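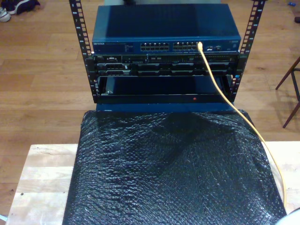 4.2 Setup and cable task

All grippers were run on the same arm with the same controller, so what changes between rows in Table 3 is the fingers and the finger driver only. We compare three: the Juder two-finger parallel (stock pads), the Larkitow soft finger set, and the Falcão adaptive three-finger. The Juder was also run a second time with narrow pads printed by Salvador Cardoso. Those runs are listed separately as Juder-N.

The task is patching on a small open rack. Grasp the connector boot, press the latch, pull, re-seat in a named port. Fig. 4 shows the rack at table height, blue switch at the top, yellow cable in the right port block, servers below it.

Figure 4. Rack used for the patching task. The yellow cable runs down in front of the lower gear and over the black padded cover.

Two things make this harder than the peg tasks in 4.1. First, the ports are in two rows and close together, so a wide fingertip going for one boot has to share space with its neighbors. Second, the cable hangs in a long curve and pulls on the boot. Pull direction is not controlled. We log it from wrist force before contact and leave it in as noise.

The padded cover stayed on the table for all runs. Its surface is shiny and throws bright speckles into depth, see 4.4. Masking was tried and dropped (it also ate part of the cable).

4.3 Results

381 attempts total after removing controller faults. A fault is any stop raised by the Cernometti controller before the fingers close. Attempts with a wrong port but a good seat count as misses.

Juder stock pads: good on pull, poor on re-seat. The pads are wide enough to touch the next boot over, and the wrist then reads a side load and backs off. Raising the side load limit helped a little but bent a latch, so we put it back.

Juder-N: best overall. Same force, same speed, less contact. Most of the remaining misses are angle errors at the port mouth, not grip slips.

Larkitow: never damaged a latch in 114 attempts. But the soft tips roll around the boot when the latch needs a firm press, and the press step had to be retried alot. Median time per attempt was 70 s, the slowest of the set.

Falcão: fine on the upper row. On the lower row the third finger has nowhere to go. Océane Friesen's two-finger mode for it (third finger parked) closes most of the gap, only tested late, numbers are in the appendix.

4.4 Camera placement

Wrist camera alone was enough to find the boot but lost it once the fingers closed. Adding the fixed overhead view fixed the re-seat for Juder-N and did nothing for Larkitow. 2164 depth images were checked by hand by Raquel Carrilho for cable mask quality. Worst errors are where the cable crosses the cover, where the mask breaks into short peices. Over the pale tabletop it is clean. We did not retrain for this, the planner only needs the first stretch of cable below the boot.

Controller gains were the same in all runs, set by Gonçalo Nogueira on the stock Juder pads. This probably favors both Juder rows. A per-gripper tune is planned for July.

Shares 14 | Comments 3
Contact: Florêncio Valente, corresponding author | Version 2025-04-28 | Back to top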